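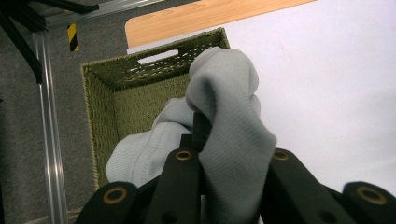 *Light gray-blue cloth, bunched up over a woven basket. Look for the fine diagonal ribs!*

# Why Does Cloth Wrinkle?

Grab the bottom of your T-shirt and squeeze it in your fist. Count to 10 and let go. Wrinkles! But where did they come from?

To find out, we have to get very, very small. Lots of T-shirts are made of cotton, and cotton comes from a plant. The fluffy part of the plant is full of thin hairs called fibers. Twist them together and you get yarn. Loop or weave the yarn and you get cloth - so your shirt is really thousands and thousands of tiny plant hairs all hugging each other!

Every fiber is built from long chains called molecules. The chains hold on to their neighbors with weak little links, a bit like kids holding hands in a long line. When you squash the cloth, some of the hands let go. The chains slide over, grab new neighbors, and hold on in the bent shape. You just made a crease!

**Water makes it easier**

Water loves to sneak in between the chains of cotton. It loosens their grip, so they slide around even more. If a damp shirt dries in a ball, the chains lock up in that crumpled shape. If it dries flat, they lock up much flatter. An iron uses heat (and often steam) to loosen the links, and then its weight presses everything smooth. Pretty clever for a hot piece of metal!

**Try it!**

You need 2 old cotton handkerchiefs and a bowl of water.

1. Dip both in the water and squeeze them out.
2. Lay one flat on a towel.
3. Scrunch the other into a ball and put a rubber band on it.
4. Leave them until they are completely dry. The ball is slow, so give it 3 days.

Now open up the ball and put them side by side. Which one has more creases? Try it again with a wool sock - wool fibers are naturally curly and springy, and they like to bounce back!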